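Storing fruit on a cubby shelf

Posted by Thịnh Ninh, 10/31/25

A tall cubby unit takes up very little floor and gives each kind of fruit its own place. You need a white or pale shelf with open compartments, a small basket with a handle, and a clean cloth.

Stand the unit flat against a wall, out of direct sun and away from the cooker.

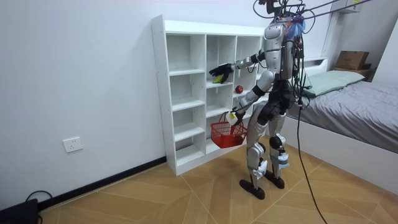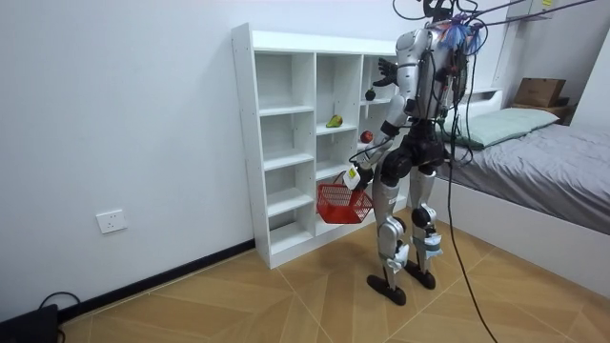

1. Wipe the shelves with warm water and a drop of washing-up liquid. Go over them again with plain water and leave the unit for 30 minutes. Fruit put on a damp shelf will mark it.

2. Carry the fruit over in the basket. A mesh one is best, as grit falls through and you can rinse it under the tap. Don't fill it to the top or the pears at the bottom will bruise.

3. Sort as you go. Anything soft goes in a bowl in the kitchen to be eaten that day.

4. Place each piece by hand. Don't tip the basket into a compartment. Apples can sit upright, but pears are steadier on their sides.

5. Keep apples away from fruit that is already ripe. They give off a gas that hurries the rest along. Leave at least one empty compartment between them if you have the room.

6. Check everything every two days and take out whatever has gone soft. Plums rarely last more than 7 days in a warm room.

If your unit is the Emwood type with a loose back, fix it to the wall before you load the upper shelves. I used two brackets and it took 15 minutes, including finding the drill.

Onions and potatoes are better somewhere dark, so I keep those under the stairs.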